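Training the walk in one room and testing it in another

May 12, 2019

I said in my last post that I would write up the walking results once I had rerun the baseline. The rerun finished on Thursday, so this is that write-up. It covers the simulated humanoid only. The arm work is on hold until the new gearbox parts come in, and I have nothing to report there.

The question I started with was narrow. A walking controller trained on a flat gray plane does very well on a flat gray plane. When I moved the same controller into a furnished room, it fell more often, even though the floor was just as flat. I wanted to know why, and whether there was a cheap fix that did not involve training on hundreds of different rooms.

Some background for anyone who has not read the older posts. The controller takes in joint angles, joint speeds, the tilt of the body and a small depth picture taken from head height. It puts out target positions for the joints. Training is plain reinforcement learning, with a reward for moving forward at the asked speed and penalties for falling, jerky joints and too much effort. The simulator is Rullden, which I have used for two years and mostly like. The rooms come from a set called Clatum, and each one has its own furniture, lighting and surface textures.

My first guess was contact. Rullden lets each surface carry its own friction value, and I thought the room floors might be set lower than the training plane. I checked, and they were the same. I also dropped a test block on each floor and pushed it sideways with a fixed force. It slid the same distance on all of them. So friction was out.

The second guess was the depth picture. On the bare plane, the depth input is close to constant. Every step looks the same, and the controller can learn to lean on that input as a sort of free tilt sensor. Put it near a couch and a wall and the depth values change a lot while the body tilt does not. If the controller was using depth to judge tilt, it would correct for a lean that was not there.

This was easy to test. I froze the depth input at its average value from training and ran the same controller in the rooms. Falls dropped by more than half. It now had no idea where the furniture was, of course, and walked straight into it when the path led that way, but on clear paths it stayed up. That told me the walking itself was fine and the trouble was in how the two kinds of input got mixed. 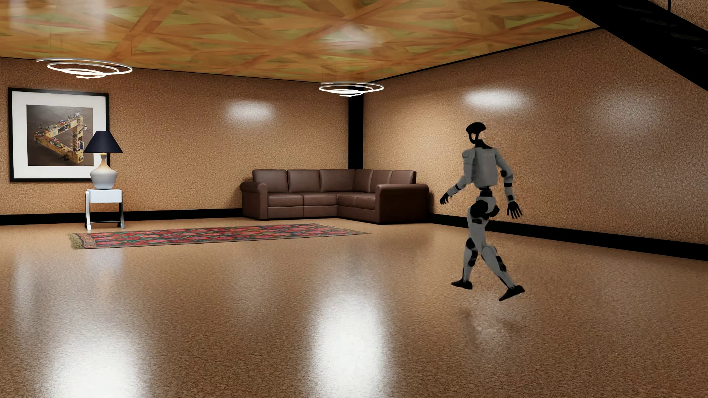 Why not just leave the depth input out of the walking controller?

Leaving it out works on a flat floor, but the controller then has no warning of a step, a curb or a thick mat until a foot hits it. The depth input has to reach the legs somehow. The aim is to let it through when it says something about the ground ahead and keep it away from the balance part the rest of the time.

The method I settled on is simple, and I doubt I am the first to try it. I split the controller in two. The first part sees only the body: joints, speeds, tilt. It is trained alone until it can walk on flat ground and on mild random bumps. Then its weights are locked. The second part sees depth and the body state, and it is allowed to add a small correction to the foot placement and to the asked speed. It can't touch the hip and ankle targets directly. I call the whole thing Akinola in my notes and in the code, so that is the name you will see if you download it.

The size of the correction matters a great deal. With a large limit, the second part learns to do all the work and the old problem comes back. With a very small limit, it can't shift a foot far enough to clear an edge. I tried a range of limits and ended up at 5 centimeters for foot placement. Going higher bought nothing on my test set, and the falls started to climb again soon after.

I also changed how the depth picture is shown during training. In each episode, the picture outside the strip of floor in front of the feet gets scrambled. Walls, couches, lamps and tables all turn into noise. The strip of floor is left alone. This pushes the second part to look at the ground and to ignore the rest. It adds almost nothing to the training time.

Now the numbers. The test was 109 walks, each one a fixed start and a fixed goal in a room that was never used for training. A walk counts as done if the robot reaches the goal without falling and without a hard contact between the body and the furniture. Every path was laid out ahead of time so that a clear way through existed. The old single controller finished 46 of them. Akinola finished all but 2.

I looked at both failures closely. One started with the robot very near a wall, and the arm swing hit the wall on the first stride. Arm swing is not something the second part can change, so it had no way out. The other was a trip on a raised rug edge in a room with a long, narrow path. The foot was lifted too late. I replayed it several times with small changes to the start position and it cleared the edge in most of them, so I would call that one a close miss and not a pattern.

The gait also looks better, though I don't have a good measure for that. The old controller took short, stiff steps when it got near furniture, as if it were on ice. The new one keeps its stride length and the arms keep swinging. Energy use per meter went down a little, which fits with what I see in the playback.

A few things did not work, and I will list them in case they save somebody time.

Training both parts together from the start was a failure. The second part learned faster than the first and covered for its mistakes, and neither was any good alone.

Adding a penalty for using the depth input was also a failure. The controller either ignored the penalty or stopped using depth completely, depending on the weight I gave it. I spent most of a week hunting for a value in between and never found one.

Training on more rooms did help the old controller. I want to be fair about that. With enough rooms it would probably close much of the gap. But rendering depth for furnished rooms is slow on my machine, and the run I tried took far longer than the whole split method does from start to finish. If you have a lot of computers, you may not care about any of this.

There are limits to what the result says. All of it is in simulation, with clean depth and no delay. Real depth sensors do badly on shiny floors and glass, and the strip of floor in front of the feet is exactly where a shiny floor would cause trouble. Rullden gives perfect depth on any surface, however glossy it looks in the render, so my tests say nothing about this. I plan to add holes and false readings to the depth picture next, starting with the floor strip, and see how quickly it breaks. My guess is that the locked first part will keep it upright and the foot placement will get sloppy, but I have been wrong about this controller before.

The other limit is the ground itself. Every test room is one level. There are stairs in some of the Clatum rooms, but I kept the paths away from them. The 5-centimeter limit rules stairs out anyway. A separate controller for stairs, with some way to hand over between them, seems like the right approach, and I have not started on it.

I would like to try this on the Rornau body as well. It has longer legs and a heavier upper half than the one I use now, and the first part would have to be trained again from nothing. The second part might carry over with only a short retraining, given that it only deals in foot placement and speed. If it does, that would be useful to know, and if it doesn't, I would want to find out which body inputs it had come to depend on. I don't expect to get to that before October.

The code and the list of start and goal positions are on the downloads page. The trained weights are there too, for both parts. You will need the current version of Rullden, as the older one handles foot contact in a different way and the robot sinks a little with each step. If you get a different count on the test walks, check the contact setting first and then send me your log file.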